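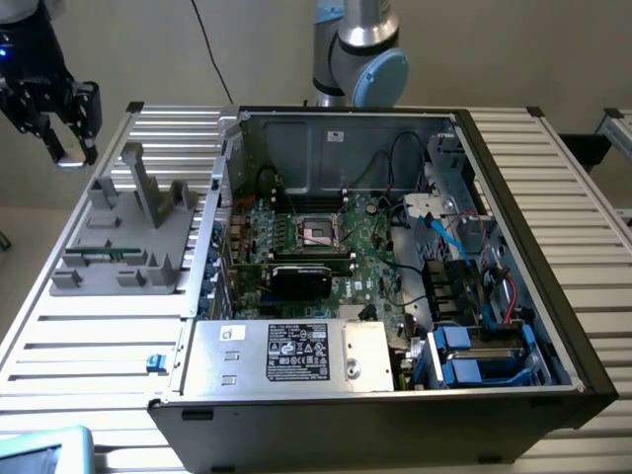
Does playing at home still give a semi-professional soccer club an advantage when the crowd is small?

The results collected for this report suggest that it does, although the advantage is weaker than the one usually reported for large professional clubs, and it appears more clearly in goals conceded than in goals scored.

Home | Projects | Sports Studies | Archive | Contact

Home Advantage in the Clesten Regional League: A Student Project Report

Submitted by Dagim Sisay and Nilmini Debnath
Sports Studies Program, second-year project
Jul 26, 2022

1. Background

Home advantage is one of the oldest topics in the study of team sports. Most explanations fall under a few headings: the support of the crowd, familiarity with the field, the strain of travel on the visiting side, and the influence of the home crowd on the referee. The greater part of the published work concerns top divisions, where stadiums are large and visiting teams often travel by air and stay in hotels.

The Clesten Regional League offers a different setting. Its clubs are semi-professional. Players hold other jobs, most away matches are reached by bus on the day of the game, and attendance is modest. The authors wished to learn whether the usual explanations hold in such conditions, and whether one club, Pretska, deserved its reputation as a difficult place to visit.

2. Scope and Data

The project covers one full league season for three clubs: Pretska, Hunex and Sosa. Pretska was chosen as the main subject. Hunex and Sosa were chosen for comparison, the first being the nearest neighbor and the second the most distant member of the league. Each club played 17 home matches. Cup matches and preseason games were left out.

Results were taken from the official match sheets, which also record cautions, substitutions and the announced attendance. Where the announced attendance differed from the gate count kept by the club, the gate count was used. This affected two matches at Sosa and none elsewhere.

The average gate at Pretska was 900. The highest was 3,092, for the January match against Hunex, which was played on a holiday and for which admission was reduced. This match is included in the results but was left out of the section on crowd size, as a single figure of that kind would have distorted the comparison.

3. Method

For each match the authors recorded the result, the half-time score, the time of each goal, and the cautions shown to each side. Matches were then grouped by the distance traveled by the visiting team. Distance was measured by road from one ground to the other. It was divided into two bands, short and long, with the line drawn at two hours of travel.

Ten matches at Pretska were also attended in person. At these matches one author kept notes on the game and the other kept notes on the crowd, including the periods in which it was noticeably loud. The two sets of notes were not compared until after the match. It was agreed at the outset that no interview with a referee would be requested, and the report makes no claim about the intentions of any official.
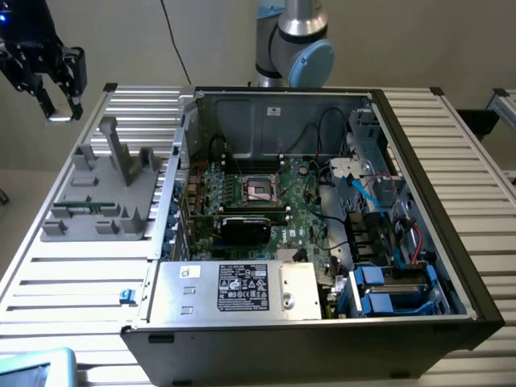
The match notes were typed up within a day of each game. A shared file was used, with one row for each match and a separate sheet for the timing of goals. Entries were checked against the match sheets by whichever author had not made them. Several errors were found in this way, most of them in the recording of added time. A goal scored in the third minute after the regular forty-five was at first entered by one author under the first half and by the other under the second. All such goals were finally assigned to the half in which they were scored.

4. Results

4.1 Goals

Pretska scored slightly more often at home than away. The difference was small and could be explained by two heavy wins early in the season. The difference in goals conceded was larger and more consistent. Pretska allowed fewer goals at home in every part of the season, including the late winter period, when its results in general were poor.

Hunex showed a similar pattern, less pronounced. Sosa did not. Its home and away defensive records were almost the same, and its supporters would probably be surprised to learn that the club took more points on the road after the winter break than it did on its own field.

4.2 Distance

The travel of the visiting team had less effect than expected. Visitors from the long band did concede more in the first twenty minutes at Pretska, and the match notes mention slow starts on several occasions. By half-time, however, the gap between the two bands had closed. The case of Sosa is of interest here. Almost every visitor to Sosa falls in the long band, and yet Sosa gained no clear benefit from it.

4.3 Crowd

No steady relationship was found between the size of the gate and the result. The notes on crowd noise were more useful. At Pretska the loudest periods followed corner kicks and free kicks won by the home side — not goals, as the authors had assumed. Visiting players were cautioned more often than home players in these periods. The number of cases is too small to support a firm statement.

4.4 The field

Pretska plays on a field that is narrow by league standards and slopes a little toward the clubhouse end. The home side prefers to defend the clubhouse end in the first half when it wins the toss. Visiting wide players were seen to run the ball out of play on the near side more often than would be expected, particularly in the opening period. This fits the explanation based on familiarity, and it may account for part of the defensive record described in 4.1.

5. Discussion

The findings point toward the field itself as the most likely source of the advantage at Pretska. A narrow field favors a team that defends in numbers, and Pretska has done so under its last two coaches. It is difficult to separate the effect of the ground from the effect of the playing style, as the style was very likely chosen to suit the ground.

6. Limitations

The project covers a single season and three clubs. Weather was not recorded in a systematic way, and two matches at Pretska were moved to an evening start at short notice. The notes on crowd noise depend on the judgment of one listener. A sound level meter was considered, but a suitable one could not be borrowed for the full season.

7. Further Work

A second season of data from Pretska would be of value, especially as the club intends to widen its field by removing the old railing on the near side. A comparison of the defensive record before and after that change would be a direct test of the explanation offered in section 5.

Comments (3)

R. from the near side: Good to see our league taken seriously. The slope is worse than you say, try standing by the corner flag after rain.

hunexfan: Was at the January game. Half that crowd was ours.

Marta: Will the goal timing sheet be posted? I coach a youth side and would like to see the first twenty minutes broken down.

Contact the Sports Studies office | © 2022 Sports Studies Program | Back to top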